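A morning at the Matuteck open day: can it close a box yet?

Jan 17, 2023

The invitation from Matuteck promised "the end of the packing bench." I have been to enough of these open days to leave room for lunch and low hopes, and I used up both.

We were let in through the side door and given a lanyard and a talk. Ainhoa Aranda, who runs the packing side, had the good sense to keep hers short. The big arm in the main hall came from Dunleavy. It lifts a sealed carton from a belt, turns it, and sets it on a pallet. It did this 70 times without a slip while I drank a bad coffee, and the crowd clapped. Fine. Every carton was the same size, and every one arrived at the same spot facing the same way. My warehouse in December did not look like that.

So I asked who had sealed them. A case sealer had, on a line that needs 300 matching cartons before it's worth switching on. What about the odd sizes, the returns, the small orders? Those are done by hand, Aranda said, and pointed us down the corridor.

I got more out of the hand bench than out of the main hall. Tape is nasty stuff. You have to find the end, peel it without splitting it, keep some pull on it, and press it flat on cardboard that gives under your palm. Then you have to cut it, with the roll getting in your way. 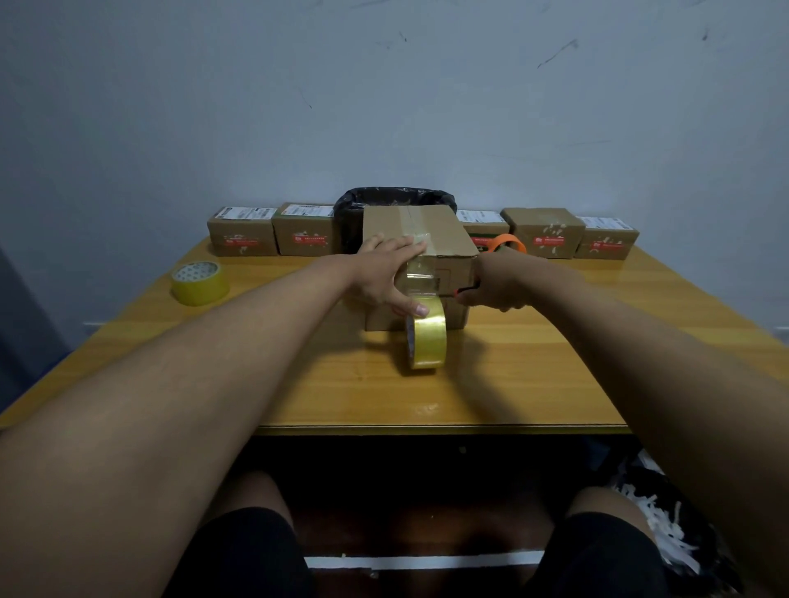
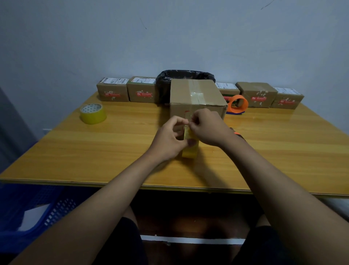 Taping a carton by hand, with smaller boxes lined up along the wall.

Back in the demo room, the Wosell team showed a two-armed machine that is meant to do this same job. On the first run it taped one side of a flap and stuck the rest to its own finger. On the second it got a strip down the middle of the box, fairly straight, in 136 seconds. The presenter called this "near human." I would like to meet the human. The third run needed someone to start the tape for it, and there wasn't a fourth.

Cúc Phan, an engineer with the team, was far more frank than the slides. She told me that finding the loose end of a clear roll is still the hardest part, and that the arms do much better when the end is folded over first. I asked who folds it over. "We do," she said.

Perix had a stand too, with a towel-folding machine for the home. It needs the towel handed to it by one corner. I have 4 kids, and none of them hand me towels by the corner.

I don't doubt that pallets and belts are a solved problem if you have the money and the floor space. For a small shop that ships mixed orders, I saw nothing I would buy this year. Aranda says to come back next December, when the two-armed machine should be taking its own tape off the roll. I'll bring a box of my own, and I'll pick the size.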